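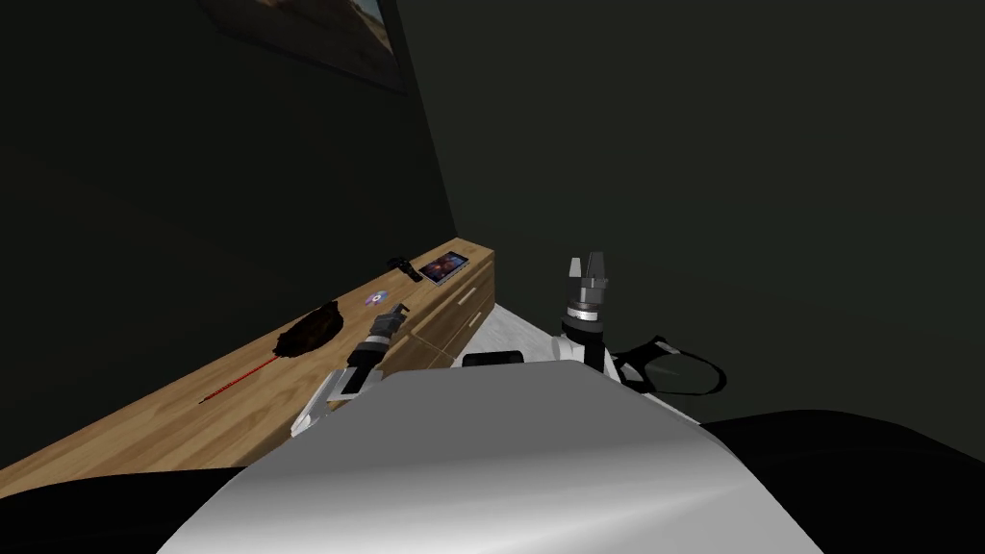
Low two-drawer dresser with a feather duster on top.

Linen and Room Inspector (permanent, full time)
Prothero Serviced Apartments, Kaddale site

Reference: KAD-HK-43
Reports to: Housekeeping Manager
Department: Housekeeping
Hours: 40 per week, rotating early and late shifts
Openings: 2

About the position

Prothero operates furnished apartments for stays of one week to six months. The Kaddale site has 43 apartments on three floors, with a linen store and a small laundry in the basement. Cleaning is done by our own staff. Heavy laundry (sheets, towels, mattress protectors) is sent out to Vidano, our contract laundry, and comes back sorted by size.

The inspector checks apartments between stays, releases them to the front desk, and keeps the linen count in agreement with the laundry's delivery notes. The position does not include routine cleaning, but the inspector is expected to correct small faults on the spot and should be able to clean an apartment to standard when the department is short of staff.

Duties

Inspect each vacated apartment after cleaning and before release, using the site checklist. The checklist covers entry, kitchen, bathroom, bedroom, living area, windows and balcony door.

Check high and low surfaces for dust, including door frames, lamp shades, picture rails, drawer pulls and the tops and backs of dressers and wardrobes.

Open and check all drawers and closets. Items left behind are bagged, labeled with the apartment number and entered in the lost property log before the end of the shift.

Record damage to furniture, flooring and fixtures. Scratches, lifted veneer, loose handles and water rings are recorded separately from wear, with the location on the item.

Enter repair requests in Skukeo, the maintenance and room status system, and assign a priority level. Follow up on requests that are still open at the next inspection of the same apartment.

Change the room status in Skukeo from "cleaned" to "released" or "returned." A returned apartment must carry a written reason that the cleaner can act on without a phone call.

Receive laundry deliveries, count against the delivery note and report shortages to Vidano the same day. Remove stained or torn pieces from circulation.

Carry out the linen stock count every February and assist with the mid-year count.

Keep cleaning carts and floor closets stocked. Check that spray bottles are labeled and that safety data sheets are in the binder on each floor.

Show new cleaning staff the order of work for each apartment type during their first two weeks.

Working conditions

The work is done standing and walking, with frequent bending and kneeling. Linen bags are moved by cart, but lifting up to 30 pounds is required several times per shift. There is a service elevator. When it is out of order, linen is carried by the stairs.

Early shift starts at 7:00 a.m. and late shift starts at 11:30 a.m. The rotation is posted 3 weeks in advance. Each inspector works every other weekend. Most departures take place between 9:00 a.m. and 11:00 a.m., and vacation requests for the summer months are limited to one inspector at a time.

Exposure to cleaning products, including descaler and chlorine-based bathroom cleaner, is part of the job. Gloves and eye protection are supplied and must be worn where the product label calls for them.

Requirements

At least 2 years of work in housekeeping, facility cleaning or a similar field. Time spent in hospital or care home cleaning counts in full.

Good written English. Inspection notes are read by the front desk, maintenance and, in damage claims, by the guest.

Basic arithmetic and careful record keeping.

Able to use a tablet for data entry. Training in Skukeo is given during the first month.

Legal right to work. A background check is carried out after a conditional offer.

The following are useful but not required: experience with linen stock control, a second language, knowledge of wood and stone surface care, a driver's license.

Pay and benefits

Hourly rate according to the site pay scale, grade 3. The rate for the grade is stated in the application pack. A late shift supplement is paid for hours worked after 6:00 p.m.

Paid vacation, sick leave and public holidays under the standard Prothero contract. Uniform and work shoes are provided, with shoes replaced once a year. A staff meal is available on all shifts. Parking at the rear of the building is free of charge but not guaranteed. Bicycles may be kept in the locked area next to the laundry.

The probation period is 3 months. A written review is held halfway through and again at the end.

Selection process

Applications are screened against the requirements listed above. Selected applicants are invited to a 30-minute interview on site, followed by a practical exercise. In the exercise, the applicant inspects one prepared apartment alone, with the site checklist, and writes up the findings. Time allowed is 25 minutes. Spelling is not scored. Notes are scored on whether the fault and its location can be identified from the text.

Applicants who need an adjustment to the exercise, such as large print or extra time, should say so in the application. Requests are not shown to the interviewers before the day, except where the room has to be prepared differently.

How to apply

Send the completed application form and a resume of no more than 2 pages. Forms are available from the front desk at Kaddale or from the jobs page of the Prothero website. Quote reference KAD-HK-43 in the subject line. Cover letters are optional. Do not send original certificates.

Applications remain open until both positions are filled. Incomplete forms are returned once for correction. All applicants receive a written reply. Applications from agencies are not accepted for this vacancy.

Internal applicants from other Prothero sites use the transfer form and should inform their current manager before the interview stage. Length of service is carried over.

Application records are kept for 12 months and then deleted, unless the applicant asks to be considered for later vacancies.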